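¿Por qué flotan los barcos si pesan tanto?

¡Hola otra vez! Soy Nathalie Dhillon y hoy os voy a contar una cosa que a mí me volvía loca de pequeña. Yo tiraba una piedrecita al río y se hundía enseguida, plof. Y luego veía pasar un barco enorme, de hierro, lleno de gente y de coches, y el barco tan tranquilo. ¿Cómo puede ser?

Vamos a empezar en la bañera. Cuando te metes, el agua sube, ¿verdad? (Si la llenas mucho, hasta se sale, y entonces toca fregar.) Sube porque tu cuerpo ocupa un sitio donde antes había agua, y esa agua se tiene que ir a alguna parte. Los mayores dicen que la has «desplazado».

Pues el agua que apartas empuja hacia arriba. Prueba a hundir una pelota en la piscina y verás qué fuerza hace contra tus manos. Ese empujón vale justo lo mismo que pesa el agua apartada. Se dio cuenta un señor griego, Arquímedes, hace más de dos mil años, y por eso se llama principio de Arquímedes.

Ahora volvemos a la piedra. Es pequeña y aparta muy poquita agua, así que el empujón no puede con su peso y se va al fondo. El barco, en cambio, es ancho y por dentro está hueco – tiene camarotes, pasillos, bodegas y muchísimo aire. Al meterse un poco en el mar aparta toneladas de agua, y el empujón es tan grande que lo sostiene.

El verano pasado subí a un ferry que se llama Stavness, y el capitán, Vilém Ďurica, me enseñó unas rayas pintadas en el casco. Sirven para saber cuánto se ha hundido con la carga. Si suben más coches, el barco baja un poquito, aparta más agua y recibe más empujón. ¡A mí me pareció precioso!

¿Hacemos un experimento? Necesitas un barreño con agua y plastilina de la que no se deshace.

Primero haz una bola bien apretada y déjala en el agua. Al fondo. Sécala, aplástala y dale forma de cuenco, con los bordes altos y sin agujeros. Ponla otra vez con mucho cuidado. 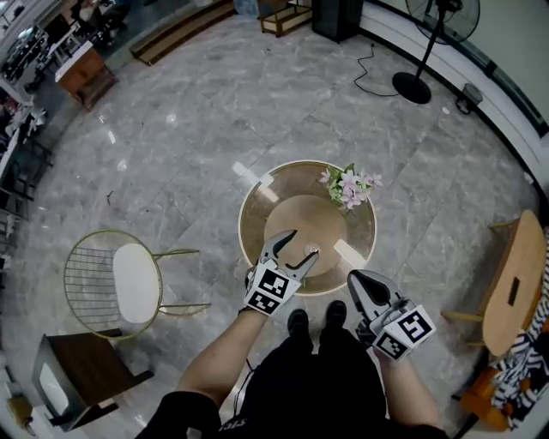 ¡Y ahora flota! Es la misma plastilina y pesa igual que antes, pero el cuenco aparta mucha más agua que la bola. Puedes ir metiendo canicas dentro, de una en una, y mirar cómo va bajando. Mi récord está en 13 canicas – con la siguiente entró agua por un lado y se me fue todo a pique.

Si tu cuenco se tuerce, reparte las canicas por todo el fondo. En los barcos de verdad también hay que colocar bien la carga. ¿Cuántas canicas aguanta el tuyo? Escríbemelo y lo pongo en la página de octubre.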